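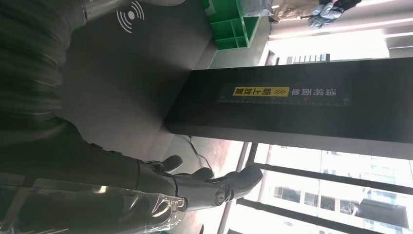
Fulside sorting project, method review
Minutes, Jan 12, 2024
Present: Gregor Moffat (chair), Hamish Nisbet (minutes), two from Redico, one from Farquharson, who left before the budget

1. Last minutes
Agreed, with the spelling of Nenden corrected. Again.

2. Label-up placement
Hamish reported on the regrasp method. The old routine picked a parcel, looked for the label and turned the wrist if it guessed wrong. The new one picks a grasp from the wrist view before the fingers close, so the turn is planned in advance. Over 23 parcels the new routine put down all but 3 with the shipping label facing up, as the sign at the station asks. Two of the misses were soft bags that folded over their own labels. The third remains a mystery, though Hamish has a theory and was asked to keep it short.

Redico asked if 23 was enough for a result. Gregor said it was enough for a meeting. Agreed to call it a pilot in all writing — including the slides, which currently say "breakthrough."

3. Wrist view
Farquharson wanted to know how the method copes when the robot's own fingers fill much of the view. Hamish said it masks them out, mostly. "Mostly" to be replaced with a figure.

4. Next steps
Hamish to rerun with soft bags only. Redico to send up to two more days of logs from Nenden. Draft paper to Gregor by April.

5. Other business
The title of the paper was discussed at length. No title was chosen.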